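3.2 Gathering the demonstrations

The puzzle cube was our favorite object from the start. It is small, stiff, and brightly colored, and a tiny change in finger placement shows up clearly against its grid of stickers. For the cube task we collected 3,487 demonstrations at our Noststead site, each one guided by a human operator and stored with joint positions and views from the head and both wrists. The robot works at a white table with a round tray set near its body.

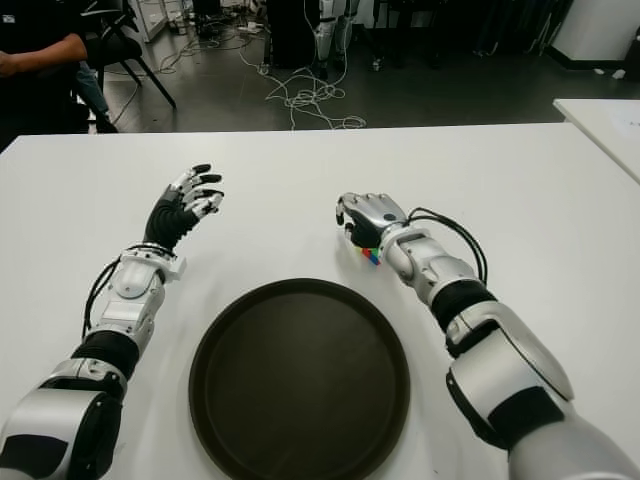
Figure 4. Head view during the cube task, with the cube in the right hand.

We kept every attempt, even the clumsy ones! Failed grasps turned out to be rich material, and 1,213 of the stored demonstrations include at least one second try. Each wrist view is saved as its own stream, so that a model can be trained with or without it. 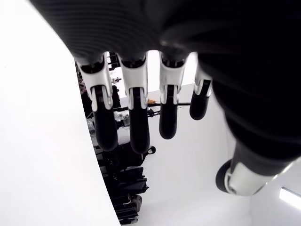

Yuxi Jiang asked whether the streams from a hand that is holding nothing could be dropped to save space, given how little they seem to add to a one-handed task. We tested this on a small split and decided to keep them. A model trained on both wrists was better at leaving the free hand alone — a skill we had not thought to teach. Labels were added later, by a second person working from the stored video, and mark the start of contact, the lift, and the release.
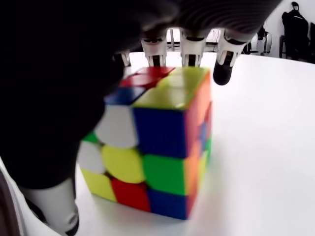
Shuzhen Shi

The contact label took the most work, and I still find it the most exciting part of the set. Fingers often hide the very spot we care about, so labelers were told to compare the wrist view with the joint readings before choosing a moment. We checked 700 demonstrations twice, and most of the disagreements came from slow, gentle grasps.
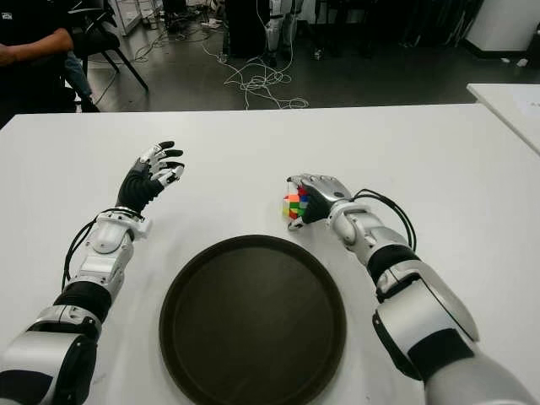
Those slow grasps stay in the training split with both labels attached, and the loss is averaged over the two. Section 3.3 describes how the splits were drawn.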